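# Astuces d'atelier : faire ramasser de petits objets mous à une pince

Notes du club robotique de Nutari, groupe du soir. Mises à jour le 7 mars 2018.

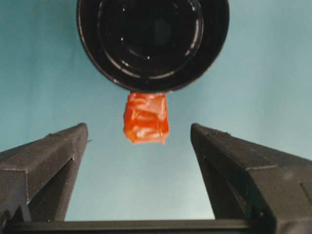

Une lectrice nous écrit qu'elle a passé tout le mois de novembre à régler une pince pour ce genre d'exercice et qu'elle n'y croit plus : d'après elle, un élève avec une cuillère fait mieux, plus vite, et range derrière lui. Elle demande aussi pourquoi le règlement de la coupe Etasent tient tant aux objets mous, alors que la moitié des équipes n'arrive pas à poser proprement un cube en bois.

Sur la cuillère, je lui donne raison. Sur le reste, en partie. Le cube en bois pardonne beaucoup et laisse croire qu'on a un bon programme. Un cube mou montre tout de suite que les doigts arrivent de travers ou que la fermeture est trop brutale. Cela dit, je me méfie des vidéos de concours où tout marche du premier coup. Voici ce qui nous sert, avec mes réserves.

## Les cubes

- Les faire la veille, en gélatine alimentaire, avec le double de la dose indiquée sur le sachet. À dose normale ils s'affaissent dès qu'on les démoule.
- Huiler le moule avec un pinceau, très peu. Un cube gras glisse entre les doigts de la pince et on accuse le code pendant une heure.
- Les garder au frigo dans une boîte fermée, sur du papier cuisson. Sans couvercle, ils sèchent et durcissent sur les arêtes.
- Deux jours, pas davantage. J'ai vu des élèves s'entraîner toute la semaine avec les mêmes, devenus durs comme des gommes, puis s'étonner du résultat avec des cubes frais.

On trouve aussi des recettes à l'agar-agar. Ça casse net. Je n'en vois pas l'intérêt ici.

## Les gobelets

Un gobelet noir et brillant, c'est joli sur une affiche et pénible à l'atelier. Les reflets trompent la caméra quand la lampe est trop basse. Avant de toucher au seuil de détection :

1. Monter la lampe et l'orienter vers un mur clair.
2. Éteindre le néon du fond.
3. Refaire l'essai à vide.

Si ça ne suffit toujours pas, un coup de papier de verre très fin à l'extérieur du gobelet enlève le brillant. Certains conseillent la laque à cheveux. Elle colle aux doigts de la pince, elle colle aux cubes, et il faut tout relaver.

## Les doigts de la pince

Le kit Billetti est livré avec des doigts nus. Pour un objet mou, le patin en mousse adhésive fait l'affaire, à condition de le changer dès qu'il se tasse. La gaine thermorétractable tient mieux mais elle accroche la gélatine. Le gant de ménage découpé, recette que tout le monde se repasse, s'est décollé chez nous au bout de 23 prises. Je ne le recommande pas, même si d'autres clubs ne jurent que par lui.

Nettoyer à l'eau tiède avec une brosse à dents souple, pince débranchée. Insister dans les creux, le sucre y reste et finit par attirer les fourmis. Pas d'alcool sur les patins, la colle n'aime pas.

Pour la vitesse de fermeture, partir de très lent et remonter. Les élèves font toujours l'inverse.

## Le cahier d'essais

Notre équipe a noté 3 532 essais depuis la rentrée, ratés compris, et c'est la seule chose que je défendrais sans hésiter devant cette lectrice. Sur un cahier papier, une ligne par essai : âge du cube, vitesse, lampe, résultat. Le tableur partagé, nous l'avons abandonné, quelqu'un triait une colonne sans les autres.

La méthode Bilyk, qui circule beaucoup sur les forums, promet un réglage automatique à partir de ces relevés. Elle demande jusqu'à 2 000 essais dans des conditions identiques. Avec des cubes faits maison et une salle chauffée un soir sur deux, je demande à voir.

## Questions reçues

**Peut-on congeler les cubes ?** Non. Au dégel ils rendent de l'eau et la table devient une patinoire.

**Quel colorant ?** Orange ou rouge, sur un fond bleu ou vert. Éviter le jaune pâle.

**Et la cuillère ?** Interdite par le règlement, j'ai vérifié.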